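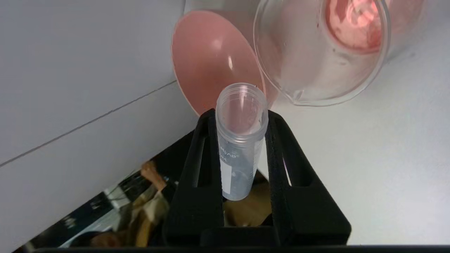 Setting up a pouring routine on the Puvum bench kit

By Glenys Eynon
4 December 2021

This guide covers liquid transfer with the Puvum arm and the Fairweather control software. Allow two hours for a first set-up. Use coloured water until the routine is stable.

1. Fix the base to the table edge and route the cables down behind the shoulder. Leave enough slack for full wrist rotation.

2. Place the rack, bowl and beaker within reach, then teach each position by hand. Save the rack first – the software measures every other position from it.

3. Set the approach height. The default is 34 mm above the rim, which suits most tubes. Lower it only if the pour drifts. 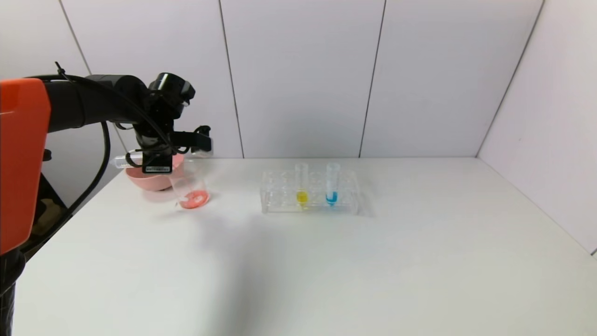

Wrist over the bowl, with the beaker in front and two tubes standing in the rack.

4. Set the tilt speed. The scale runs to 800. Start at 500 and reduce it if liquid runs down the outside of the glass. Narrow tubes need a lower value and, in most cases, a funnel.

5. Run the routine once with empty vessels. Check that the gripper clears the rack on the return path. 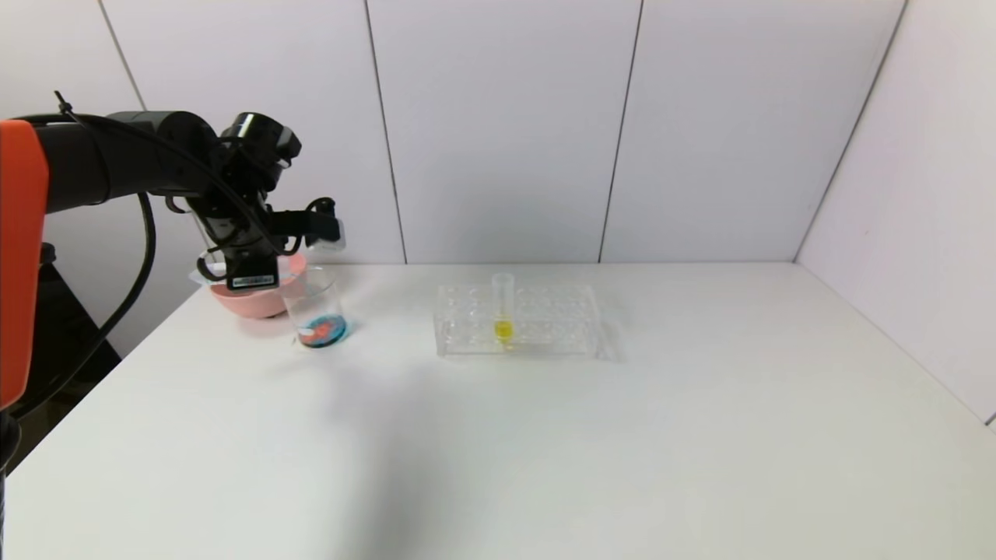
6. Add liquid and run again. Watch the wrist camera feed during the tilt and stop the arm if the lip of the vessel moves off target.

7. Save the routine under a new name. Fairweather overwrites the previous file without warning.

If the arm stops in mid-pour, clear the fault before moving it by hand. Fault codes are listed in the Puvum manual, after the wiring tables.

We use cookies to improve this site. Accept | Manage settings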